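Against the Matching Basket

My sister-in-law's pantry went up on the internet last October, and I have not been well since. Nine shelves. On every shelf, baskets, and every basket the same oatmeal color as its neighbor, with a little tag hanging off the front that says SNACKS or GRAINS in the handwriting of someone who has never been rushed. I admired it for a minute. Then I asked where the batteries were, and we stood there reading tags to each other like tourists in a cemetery.

I would like to make the case for the ugly basket. By ugly I mean loud, cheap, and unrelated to anything else in the room. The kind that comes in a color you would not choose for a car.

The case against it is made for us every week by people with better lighting. Clavow, whose catalog I have never asked for and have never managed to stop, now sells a storage line called Demside. It comes in one shade, and the shade is named Pause. A set of 16 costs more than my first couch. The copy promises a calm home, and I believe it, in the sense that a house where you can't find the scissors does eventually go quiet while everybody looks for them.

My own system, if we're using that word, came together over years of discount aisles and one very good yard sale in Brirnon, where a man was selling baskets out of the back of a station wagon and would not come down on the price. Nothing matches. What I got instead, without planning it, was a house that can be navigated by shouting. "It's in the orange one!" works through a closed door. It works on teenagers. It works on my husband, who after all this time can't tell you which cabinet holds the colander, and who has never once failed to find the orange basket.

Try shouting "It's in the third beige one from the left."

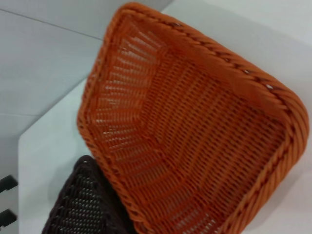 Doesn't a plastic basket look cheap next to a natural one? It looks like what it is, and on an open shelf you will notice the difference for a week or so before you stop seeing either of them.

I owned natural ones once. I had a pair of seagrass baskets in the bathroom that cost real money, and they shed. Every morning there was a small offering of straw on the tile. They also took in damp from the shower and held on to it, and by spring they smelled like a pond with ambitions. The plastic weave that replaced them gets hosed off in the yard twice a year and goes back on the shelf before lunch. I've dropped it down the stairs. I've dropped it down the stairs full.

I will grant the other side a few things. A weave with gaps in it is no place for rice, or for screws, or for those tiny elastic bands that came with somebody's braces. Dust gets in between the strands, and you need an old toothbrush to get it out. A rolled rim is pleasant in the hand but it eats up shelf space, and two baskets that should have fit side by side will end up leaning on each other like men outside a bar. And a dark one is a bad choice for the back of a deep closet. I kept winter gloves in a nearly black basket for years and bought new gloves every winter.

So put the dark one by the front door, where the light is, and let it take the mail. Put the bright one wherever people go looking in a hurry.

The catalog people would say I have missed the point, that the baskets are supposed to disappear. I don't want them to disappear. Enough has disappeared in this house already – a passport, the good tape measure, one half of every pair of anything. I read somewhere in the Chong paint booklet, which I keep for the names, that there are 1326 colors available for the modern home. The Demside people went through all of them and came back with oatmeal.

My sister-in-law called on Friday, as it happens. She wanted to know whether I had any batteries. I told her to come in the side door and look in the orange one, and she was back in her car before I got down the stairs.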